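**Thread: Two-arm cell, budget due in May, talk me out of it (or into it)**

**dschumacher**
We're a small kitting shop. Mostly we put small plastic parts together and put them in bags, which is as thrilling as you think. My boss at Ferreira has agreed to "look at automation" provided I bring him one page and one number.

I've got quotes from Givis and Hemia. Givis is cheaper until you reach the page where the grippers live. The Hemia quote has everything in it, including 407 for something called "commissioning courtesy."

What does the number always leave out? I'd like to find out before the invoice does.

Demetrius Schumacher

**pallet_jack_off_duty**
Tables. You will budget for arms and then discover you own no table worth bolting them to. Ours came to 2,116 with the top and the leveling feet, and the feet still wander.

**moxie_k**
Small consumables too. We run a two-arm bench on toy bricks before we let it near real parts, and the cheapest thing on it is the mat. Brown paper. I was quoted 100 for a "vision-neutral work surface" and laughed so hard the rep checked the line.

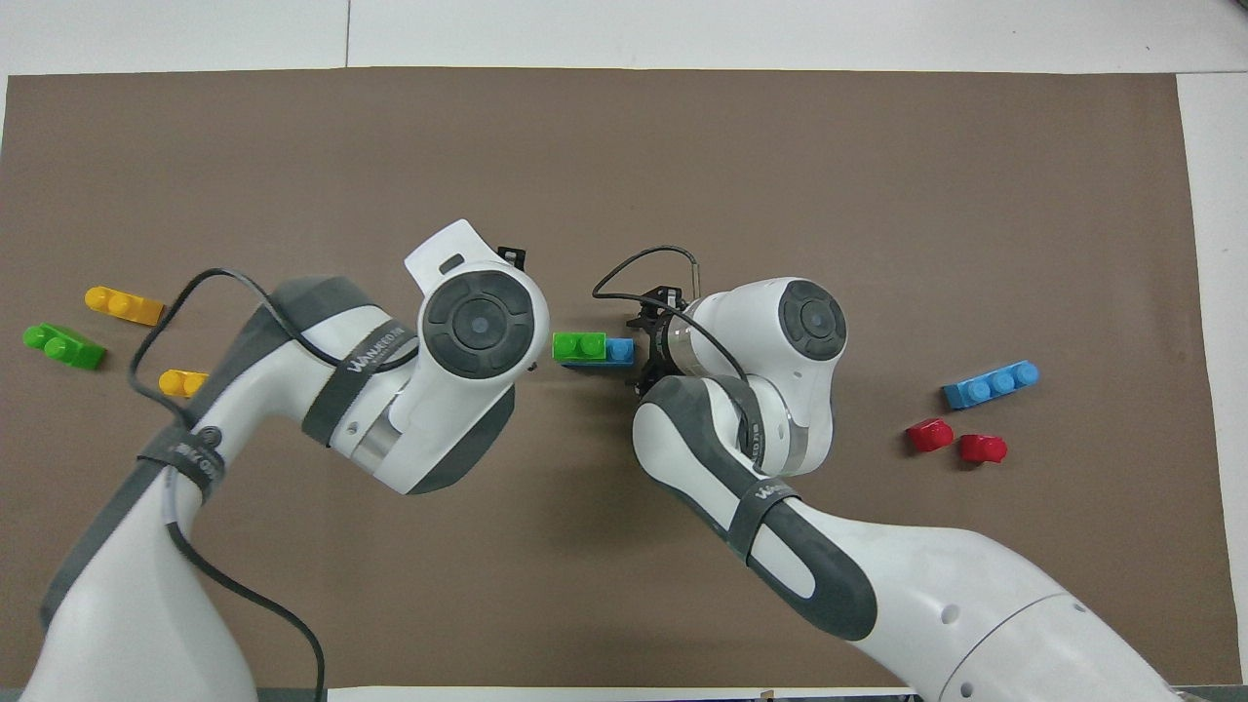
*Our bench. Green and light blue joined, the rest still waiting.*

Straps on the arms are another thing you won't find on any quote. Put down a line for cable management and make it bigger than feels decent.

**pallet_jack_off_duty**
Cable management is a roll of hook-and-loop and a bad temper. I wouldn't give it a line.

**moxie_k**
You told us in the other thread you replaced the same wrist cable three times.

**pallet_jack_off_duty**
That was a learning line item.

**tessellate**
I'll be the wet blanket. Why two arms? One arm and a decent fixture will hold a part just as well, and a fixture never needs a software update. I've watched people spend double so the second arm could act as a very expensive vise.

**dschumacher**
Because we change parts every couple of weeks and each one would want its own fixture. I have a shelf of fixtures already. It's where money goes to be heavy.

**tessellate**
Fine, but then price the fixtures you'd skip and show that to the boss. If it comes out under 2,000 a year you haven't got a case, you've got a hobby.

**moxie_k**
Harsh but fair. I'd still go with two.
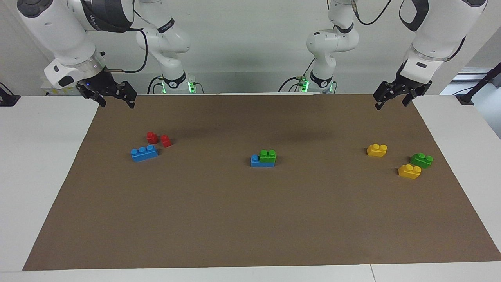

Floor plan is where I'd spend the next evening, Demetrius. Measure your table before you sign anything, and measure it with the bases on it. Ours both sit at the back edge, so the front stays open for a person to load parts, and you can see how much paper that leaves clear. Also stick a number on each base the way we have, 1 and 2. Stickers cost nothing and they settle a lot of phone calls with support. I'd mark the spare parts to match.

**rusty_shim**
Anybody bought from Rakedska? They do used pairs with a short warranty. Mine arrived with one manual, in the wrong language, for a different arm. Runs fine though.

**pallet_jack_off_duty**
Used is fine if you can get spare grippers. Ask that first, in writing.

**dschumacher**
OK, so far my one page has table, cables, spare grippers, skipped fixtures, stickers (free). Asking Rakedska for a quote tonight. Hemia can explain the courtesy to me in the morning.

**tessellate**
Add training hours. And post the total, I want to see which of us was wrong.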